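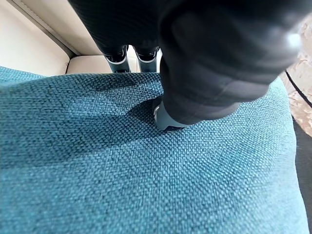 Tillodard Seat Cushion, Teal Basket Weave

Item no. 285
By Skollus

A woven seat cushion for sofas, benches and window seats. The cover is a coarse basket weave in blue-green, with lighter turquoise on the raised threads and darker teal in between. The color changes a little with the light in the room, so order a swatch first if you are matching it to a rug or curtains.

The filling is a foam core with a soft fiber wrap. The top is slightly domed and the edges are rounded. It gives under light pressure and is firmer further down. New cushions ship compressed and need a day out of the bag to reach full height.

Details

Cover: woven polyester and cotton, removable
Closure: hidden zipper along the back
Filling: polyurethane foam, polyester wrap
Colors: Teal, Oat, Brick, Charcoal
Sold as: single cushion, base not included

Sizes

Three stock sizes are available. Measure the seat from the inside of one arm to the inside of the other, then from the front edge to the backrest. If you are between sizes, choose the smaller one. For seats up to 200 cm wide we can cut to order. Cut cushions take three weeks and cannot be returned.

Care

Vacuum with the upholstery brush on low. Wash the cover at 30 degrees with the zipper closed and dry it flat. Do not bleach or tumble dry. Put the cover back on when it is fully dry, starting with the front corners. Loose threads should be trimmed with scissors, never pulled.

Goes with

Brimix bench frame
Nuchit non-slip underlay, cut to fit with scissors
Tillodard back cushion, same weave

Spare covers

Covers can be bought separately in all four colors under item no. 143. Teal covers from a new batch may differ slightly in shade from older ones. If you have several cushions side by side, replace the covers together.

Free swatches: up to four per household, sent by regular mail.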